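Cup rack

A cup rack is a small tabletop stand used to hold cups or mugs when they are not in use. Most have a weighted or broad base and an upright part made of wire, wood or plastic. Cup racks are found in home kitchens, break rooms and cafes, and are sold under several names, including cup stand, mug tree and glass holder.

Construction

The base is usually a flat disk or a shallow tray. A disk takes up little room and can be turned by hand to reach cups on the far side. Trays catch drips and are more common where cups are put away wet. Bases are made of solid wood, bamboo, cast iron or molded plastic, and the better ones have felt or rubber pads underneath.

Wire racks are bent from steel rod and finished with paint or a powder coating. The rod may be shaped into loops, arms or hooks. Black is the most common finish, often paired with a brown base.
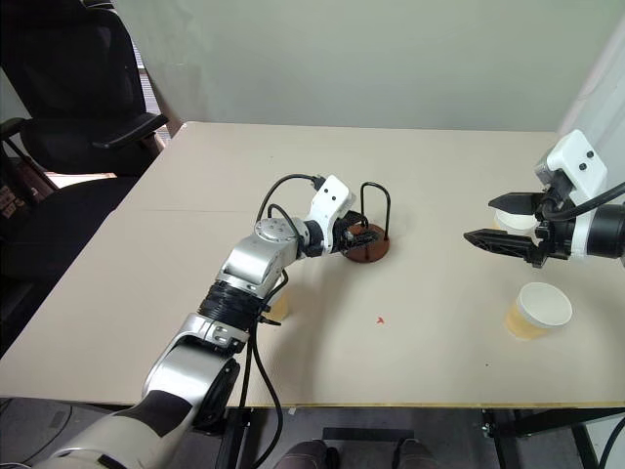
Loop racks differ from mug trees in how the load is carried. A mug tree holds each mug by its handle on a peg, so the weight sits well out from the center. On a loop rack the cups are kept closer to the middle, and a lighter base will do. The Ruddock pattern, an early loop rack, had a base about 15 centimeters across and 2 tiers of wire.

Production

The Stedavent works in Trilberg made household wire goods, and its catalog listed the Ruddock rack as item 398. A later version sold under the Nireo name had a removable frame for easier packing.

Care

Coated wire is wiped with a damp cloth and dried. Wooden bases should not be soaked, as they can warp or split along the grain. Chipped coating lets rust form, most often at the joint between the wire and the base.

See also: Dish rack, Mug, Trivet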